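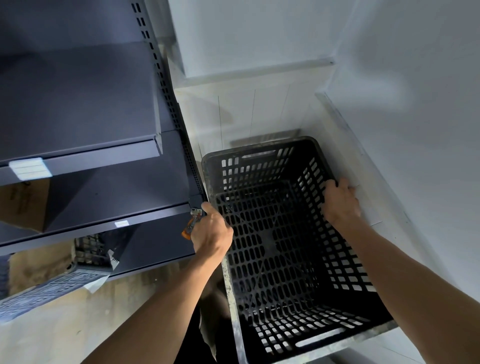
Week two of comparing head cameras for the store shelving work. Two units on trial, one from Kendholm and one from Emdale, same mount, same controller behind them. Notes as I go.

The Kendholm is wider. You get both forearms most of the way down, which helps when one hand is holding a crate and the other has a tool up at a shelf corner. The Emdale loses the left wrist as soon as you look right.

Black crates against dark navy shelving are hard on both. The slots in the crate walls confuse depth. On the Emdale the far wall flickers in and out of the depth map. On the Kendholm it stays put but the floor of the crate reads too high.

Firdevs Karabulut went through 1,519 clips by hand and marked where a small metal bracket could be made out at the shelf corner. Kendholm 724, Emdale 462. The rest she marked as unusable, mostly blur.

White walls are the other problem. Auto exposure chases them and the shelf goes to mud. Locking exposure fixed most of it on the Emdale. The Kendholm ignores the lock after a restart — I've written to them.

Fadi Khalaf asked about grippers. We have the Akgül two-finger on the bench. It holds a crate by the rim fine, up to the point where the rim is dusty, and then it creeps. Rubber pads are on order.

It can't do pliers. The fingers close flat and the handles roll. Fadi wants to try a three-finger from Kirkbridge. I'd sooner bolt the tool to the wrist and be done with it.

Controller settings, for whoever asked: grip force limit at 600 on the Akgül scale, speed at the default. Higher than that and the crate walls bow.

Keeping the Kendholm on for now. Emdale goes back Friday unless the new firmware shows up first. Pad results when I have them.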